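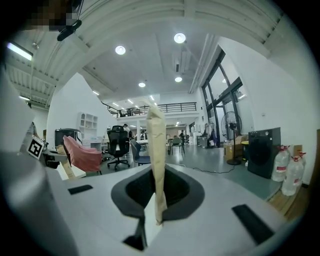
The big room on an ordinary morning, with the pink armchair on the left.

The armchair came to the office on a Tuesday, and by the end of that week there wasn't a soul at Drukton who could remember how the room had looked without it.

It was Vimala Gounder's, or it had been her aunt's, and then her aunt moved into a smaller place in Dorkley where the doorways were narrow and the hallway turned twice. The chair would not go around the second turn. They tried it on its side and they tried it upside down, and her aunt, who had sat in it every evening since before Vimala was married, finally put her hand on the back of it and said, "Well, take it to your work, then. Somebody there must get tired."

So Vimala took it to her work. Jagadeesh Kandasamy helped her get it out of the van, and the two of them set it down just inside, between the boards and the cubby shelves, meaning to find a proper spot for it after lunch. It was very pink. Against all that white wall it looked like a slice of birthday cake somebody had left on a clean plate.

"It can't stay there," said Jagadeesh, who was fond of order and had once spent a whole afternoon lining up the desks.

"No, no," said Vimala. "After lunch."

But after lunch Lakshmi Rao was in it. She had a cup of tea and her shoes off, and she was reading the Ramasamy contract, all 136 pages of it, with a pencil behind her ear. She had been putting off that contract since November. She had tried it at her desk, she had tried it at home at the kitchen table, and once she had tried it on the train, where she fell asleep and rode eight stops too far. Now she was on page forty and turning over to the next one, and she didn't look up when Jagadeesh coughed.

"Leave her be," Vimala whispered, and they did.

The next day it was Annick Coste, who never sat anywhere for long and did most of her thinking on her feet, walking up and down under the railing until the people upstairs could tell from her steps what kind of day it was going to be. She sat down in the chair to tie her shoe. She was still there an hour later, quite still, with the lace in her hand, and when she got up she went straight to her desk and wrote out the whole of the plan that the Wotent people had been waiting for. She never did tie the shoe.

After that it became a thing you did. You'd be stuck on something, or cross, or you'd had the kind of phone call that leaves you staring at the wall, and you would get up out of your good black mesh chair, the one with the wheels and the lever and the proper support for your back, and go and sit for a while in Vimala's aunt's old pink one. It had no wheels and no lever. It leaned a little to one side, if you knew to feel for it, and it smelled ever so faintly of lavender and toast.

Jagadeesh held out the longest. He had priced a new chair, a nice gray one, for 1,060, and he kept the page folded in his drawer. Then one evening, when the lights upstairs were off and he thought everyone had gone home, Vasanthi Chacko came back for her umbrella and found him there with his eyes closed and his hands folded over his stomach, the way her own father used to sit after Sunday dinner. She took the umbrella off its hook as softly as she could - it dripped on the floor anyway - and went out on her toes.

In the morning the chair had been turned, only a little, so that it faced out into the room and you could see people coming in.

"Did you move it?" Vimala asked him.

"The light's better this way," said Jagadeesh, and he went off to see about the tea.

Vimala called her aunt that night and told her all of it, the contract and the shoelace and the umbrella, and her aunt laughed so hard she had to put the phone down and find a handkerchief. Then she wanted to know if they were keeping it out of the sun.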